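4.2 Filtering wrist-view demonstrations

The perception module receives only the wrist view. Training episodes were recorded with hand-held grippers by Lim and Tabrizi in October, and each was passed through the Skellach filter before policy training. Skellach assigns a confidence score to the target object in every frame and drops an episode when the score stays below threshold for 50 consecutive frames. An earlier version used a window of 300 frames, which let through episodes in which the tracker had locked onto the wrong object.
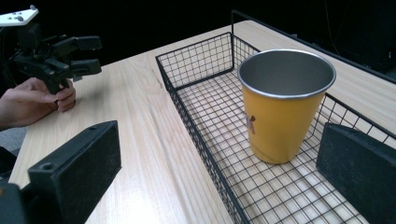
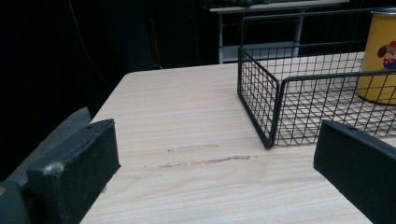
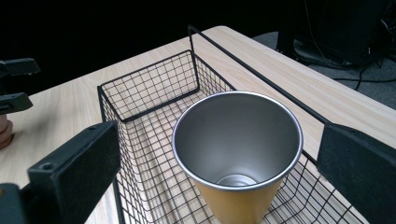
Figure 3. Wrist views of the cup-in-basket setup.

The pose estimator in Sistik fits an ellipse to the rim of the target and recovers the approach axis from its aspect ratio. The fit runs on edge pixels, so any regular structure near the target competes with it. The square grid of the wire basket is the main source of such edges, and the cup stands inside it. We therefore suppress straight segments before fitting, using the line filter of Arabzadeh and Shahbazi with its default settings. Suppression also removes part of the table grain. It leaves the finger pads untouched; these are handled by a fixed mask in image coordinates, computed once per gripper. When the rim fit fails, Sistik falls back to the last valid pose and marks the frame as unobserved. Unobserved frames are kept for the planner but carry zero weight in the policy loss.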